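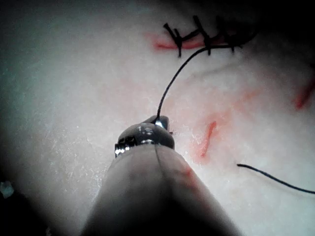
FORNACH RELEASES PLANNING GUIDE FOR HOSPITALS BUYING THEIR FIRST SURGICAL ROBOT, OR REGRETTING THEIR SECOND

Free workbook covers instruments, training hours, floor loading and the other lines that go missing between the quote and the invoice

HUNDELL, February. Fornach, an equipment planning firm that works with community and teaching hospitals, today released The Whole Number, a 90-page workbook for anyone who has been asked to put a robotic surgery program into next year's budget and given a week to do it.

The workbook does not recommend a robot. Fornach sells none, services none, and takes no fee from anyone who does, a position the company describes as principled and its accountant describes in other terms. What the workbook offers is a list of 167 cost lines, each with a space for a figure, a space for the name of whoever supplied the figure, and a smaller space for how much the reader believes them.

"The purchase price is the one number everybody in the room already knows," said Liya Admasu, director of capital planning at Fornach. "It's printed large and it has a discount next to it. Then you ask who pays for needle drivers in year three and people start looking at their phones."

Instruments take up the longest chapter. Many wristed instruments are sold with a set number of uses, after which the system declines to recognize them, however healthy they look. A hospital that budgets by the case will often forget that residents have to learn to tie knots somewhere, and that practice wears through instruments as well. The workbook asks buyers to plan a separate training set, with its own suture, its own practice pads and its own line in the ledger, so that a morning of suturing drills doesn't quietly come out of the operating room's supply.

Other chapters deal with:

Sterile processing, including trays, washer racks and whether the existing staff have been told
Doorways, elevators and the turning circle of a patient cart
Service contracts, with a page for writing down what "response" means before signing for a four-hour one
Simulator time, and who is allowed to book it
What happens to the old tower, which has usually been promised to three departments

Fornach tested the draft with the surgical services team at Fellen Regional, which was comparing two systems at the time. The team filled in the workbook over a month of early meetings, most of them starting at 6:30 a.m. and one of them spent entirely on drapes.

"We had a spreadsheet we were proud of," said Kyung-tae Ra, perioperative business manager at Fellen Regional. "It had 14 rows. I would prefer not to discuss how many we have now. But when we went back to both vendors, we were asking them the same questions in the same order, and the quotes came back in a shape you could lay side by side."

Ra's team has since moved its purchase back one budget cycle and put money into the training room first. Both vendors have been very understanding about it, in several emails each.

The workbook also includes a chapter on deciding against a purchase, or putting one off. It runs to six pages and contains a sample letter to the board. Early readers have asked for a second sample letter, addressed to the surgeon who has already told the local paper.

"A delay with a date and a dollar amount on it is a plan," Admasu said. "We've seen hospitals buy in a hurry to match the place across the river, and then share one trained bedside team across two rooms. That's an expensive way to own something with a cover on it."

AVAILABILITY

The Whole Number can be downloaded from the Fornach website at no charge. A printed edition of 500 copies, spiral bound so that it lies flat next to a contract, goes to hospitals on request while they last. Fornach will also run a half-day planning session on site for $3,000, travel included. The session covers the instrument and training chapters in full and leaves the hospital with a completed first draft. Coffee is the host's responsibility and appears as line 167.

ABOUT FORNACH

Fornach advises hospitals on buying, placing and replacing large clinical equipment. It has offices in Hundell and MacLeish. The MacLeish office is by appointment.

Press questions may be sent to Liya Admasu through the contact form on the Fornach website. Vendors wishing to correct a figure in the workbook are asked to attach the price list.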